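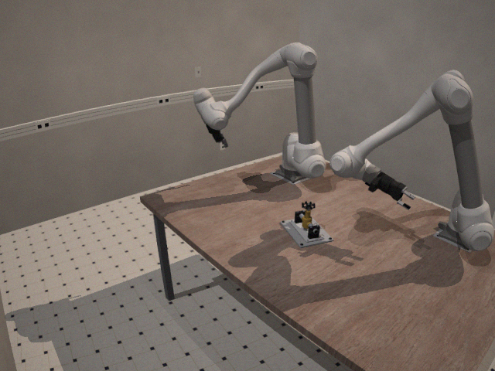
Local News | Community | Around Town

Search this site Search

Trekden tool library gets the keys to a bigger home

I've been borrowing from the Trekden Tool Library since it was a couple of shelves behind the old Arkel hardware shop, so I was pretty chuffed to hear on June 4, 2023 that it has a proper lease at last. The new spot is the former Vik bakery on the corner, and it opens to members next month.

If you haven't been, it works a lot like the book kind. You pay your yearly fee, you take home a drill or a hedge trimmer, and you bring it back clean (please, clean!). There are 523 members now and 1,870 items on the books, from tile cutters to a cider press that's always booked out in apple season.

Embla Holmgren, who runs the front desk, told me the old place had become a bit of a squeeze. "We had ladders hanging over the kettle," she said. "I've bumped my head on the same one since December."

The bakery has double doors at the side, so you'll be able to back a trailer right up and load a cement mixer without blocking the footpath — the neighbours on the old street will be glad to hear it. There's also room for a repair bench, and Gunvor Eklund is going to run sharpening nights there. Bring your kitchen knives, your secateurs, your dad's chisels. I've got a pair of garden shears that couldn't cut warm butter, so I'll be first in the queue.

Fees stay the same for current members. Loans are still a week, but you can now renew up to 3 times if there's no one waiting, and late fines are capped at the price of the yearly fee. I may have asked about that one for personal reasons.

They're still $800 short of what they need for shelving, so there's a sausage sizzle out the front on opening morning, and the Brilurus choir has promised a few songs. Spare shelving is welcome too, as long as it's sturdy and you can drop it off yourself. Use the side doors and ring the bell.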